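The snack corner at Kwok opens at 7 in the morning, and by the time I got there the coffee was already on its second pot. I'd come to talk to the woman who runs it, a former bakery manager who took over the little counter in January and asked me not to use her name. "My mother reads everything online," she said. "She'll call me about my hair."

So, no name! But plenty of talk. She has opinions about snacks, and most of them are about where you put them.

"People think they decide what they want before they walk up," she told me. "I never do. I stand there and look. So I want them to be able to look." That's why she likes clear stands. She had a solid black one at first, left over from the previous tenant, and the candy bars just sank into it. She swapped it for see-through acrylic with steps, and now a Snickers gets the top spot.

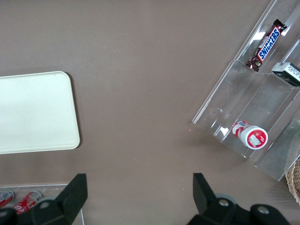
Photo: courtesy of Kwok

The trays are her other thing. She likes them plain and pale, and she'll move one four times before she's happy with it. "My husband says I'm rearranging furniture for mice," she said, laughing. I asked how many people come by on a busy day and she said up to 300, mostly from the Zesteo offices upstairs — "and they all want lunch in the same ten minutes."

Lunch means sandwiches, and sandwiches go in baskets. She's firm on this. A wrapped sandwich on a bare counter looks like somebody forgot it, she says, but put it in a round basket and it looks like it was meant for you.

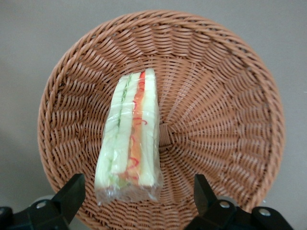
She also wants the cut side up, always, so you can see the layers without picking the thing up and squeezing it. (I'm a squeezer. I kept quiet.) I wondered if she ever gets tired of fussing over it all, and she gave me a look. "You set your table at home, don't you?" Well, sometimes.

Next on her list is a second stand for the end of the counter, and maybe soup once it gets cold. She hasn't worked out where the bowls would go. I left with a coffee and a candy bar from the top step, so I guess the stand works on me.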